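Skikby field megaphone, one season on

Posted in: Kit for campaigners

Quick one as I'm off out again at six. Several people asked what we were using at the quarry blockade in July and whether it's worth the money, so, notes.

It's the Skikby, the mid-size one with the shoulder strap and the separate handset. We bought two through Kwiatkowski, who do a discount for community groups if you email them first. Don't just order off the site, you won't get it. Took five days to come.

Background for anyone new. The Korach quarry extension would take the lower spring and the grazing on the Erside side, and the families up there were never properly asked. A consultation meeting in a town 27 miles off with no bus is not asking. So there's been a camp at the haul road gate, on and off, and a march down to the council offices. Biggest turnout 3000. You can't run that on shouting.

Loudness. Good. On the march it carried the length of the bridge and a bit past it. Voices come through as voices, which I can't say for the old one, that made everyone sound like a station announcement. Dilruba Sikder read the whole statement from the families through it, in two languages, and people at the back were laughing at the right bits.

Wind is a problem. Handset has a scrap of foam over it and thats your lot. Up at the gate it roared all morning until somebody put a sock on it. Sock stayed on.

Battery. The box promises more than we got. We had 40 minutes of proper talking before it started to fade, then a sort of underwater noise, then nothing. There's no warning light. Szymon Walczak was halfway through the access agreement, clause by clause, when it went, and the company's lawyer was stood right there. Carry spares. It takes ordinary cells, so at least any village shop can sort you out. 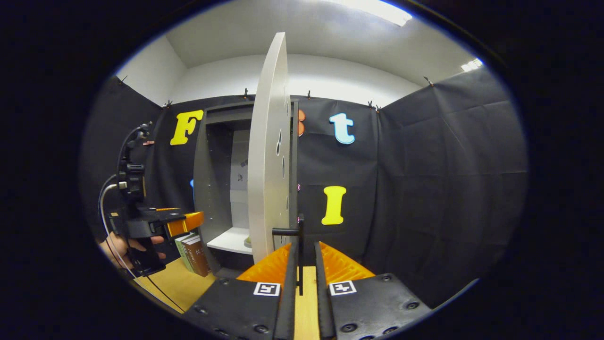

Can you use it in the rain?

Light rain, fine. We had it out in drizzle for most of a day with no trouble, but in a real downpour the switch on the handset started sticking and we put it under a coat. Dry it properly overnight with the battery cover off.

Strap. Awful. Thin, slips, digs in. Grażyna Szczepańska swapped hers for one off an old rucksack and it's a different object now. Elżbieta Czerwiński is 74 and carried the other for two hours at the march without complaint, but she doesn't complain about anything, so I wouldn't go by that.

Siren button. Why. It's right next to the talk switch and feels identical in gloves. We set it off during the minute's silence for the river. Tape over it the day you get it.

The record function gives you a short loop, good for chants when throats are going, useless for anything longer. We put the legal observers' phone number on it and played it every so often on the march, which worked well enough that Damian Krawczyk wants to do the same at the hearing. I've said they won't let him in with it.

Build is ok. One's been dropped on the haul road twice, scuffed, still works. The other has a crack by the handle and I'm told it was like that when it came out of the van.

Would I buy again? For a march, yes. For a camp where you're talking on and off all day I'd want somthing you can charge. If anyone has used one of the rechargeable ones in the cold, please put it in the comments, we need to decide before the hearing.

Both Skikbys are free to borrow in the meantime. Bring your own batteries. And the sock needs a wash.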